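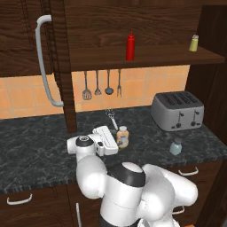 Vumonville Tightens Grease Rules for Small Food Businesses

Bakeries, cafes and shared kitchens in Vumonville will have to fit a grease interceptor by March under a revised sewer ordinance. The previous version applied only to sites serving more than 300 meals a day. The new threshold is set by drain flow, at 10 gallons per minute, and takes in 921 premises.

Prestasum, the utility that runs the town's sewers, says cooled fat narrows the older clay lines and raises the pressure upstream. Units must be cleaned when grease and solids reach a quarter of the liquid depth. Cleaning records are to be kept on site for two years. The fine for a missing record is $400. 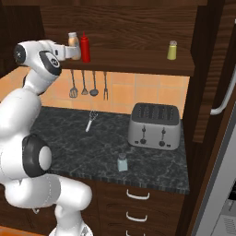
Ng told the utility that the quarter-depth rule is workable but that the flow threshold should be measured at the sink and not taken from the fixture rating, which overstates the discharge in most small kitchens. Prestasum has agreed to accept measured values if the test is done by a licensed plumber.

Nutance will handle inspections. Forms are available at the utility's front desk until 4 p.m.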